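Please Stop Asking Me to Pick Your Brain Over Coffee

by Lilibeth Dagdag 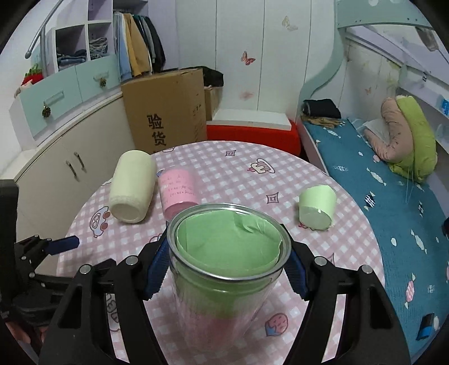

Last updated: Jan 5, 2026

I got three of them in one week in September. Three messages from people I'd never met, all wanting to "grab a quick coffee and pick your brain." One was from a guy who had just been let go from Hiltia and wanted to move into supplier management, my field. One wanted to know if Preltelov was a good place to work (I left there years ago, so who knows). The third didn't say what she wanted at all, only that she admired my journey.

I said yes to all three, because I'm a soft touch, and I've been grumpy about it ever since.

Let me be clear that I like helping people. I got my first real job at Gallel through a woman who sat with me for an hour and went through my resume line by line with a red pen. I still think about that hour! But I had written her a real letter first. I told her which job I wanted, what I'd done so far, and the two things I couldn't figure out on my own. She knew what she was walking into.

The coffee request as people send it now asks the other person to do all the work. I have to pick the day, pick the place, guess what you need, and then come up with the wisdom on the spot while somebody steams milk behind my head. The Hiltia guy was perfectly nice, but we spent 43 minutes on his old boss before he asked me anything. I could have answered his one question in an email, and he'd have had it a week sooner.

My friends tell me I'm being stuffy. They say the chat is the point, that you're building a relationship and the favor comes later. Maybe so, if you're both a few years in and already know each other a little. When I was at Thammasiri half my good ideas came out of hallway gossip. But with a stranger I'd much rather get five plain sentences. Who are you, what are you after, what have you tried, what's the question, when do you need to know. I answer those almost every time (usually the same night, in my pajamas).

And please write back afterward! I went through my old messages over the holidays and found 145 conversations where I'd given somebody advice or an introduction. I heard how it went from 32 of them. I don't need a fruit basket. A line saying you got the interview, or didn't, or decided to go to nursing school instead, would make my whole afternoon, and I'd remember your name the next time an opening crossed my desk.

The woman who admired my journey did write back, by the way. She wanted to know if we could do it again next month.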